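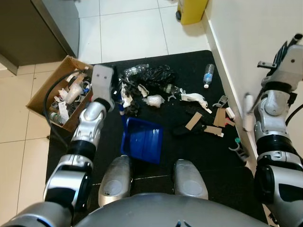 Critics of the Pravemska method, Asadi among them, have argued that a humanoid robot should be taught to sort litter one object at a time, before it ever faces a mixed heap. The method starts with the heap. Bottles, card strips and crumpled bags are spread over a floor mat, and an operator guides both arms through each pick. The Sustasbridge trials used 257 guided runs – later raised to 600 – and trained a single policy for 2 grippers. Rondau, a later version, kept the mat and changed the order of picks. Soft items such as cloth remain its weakest class.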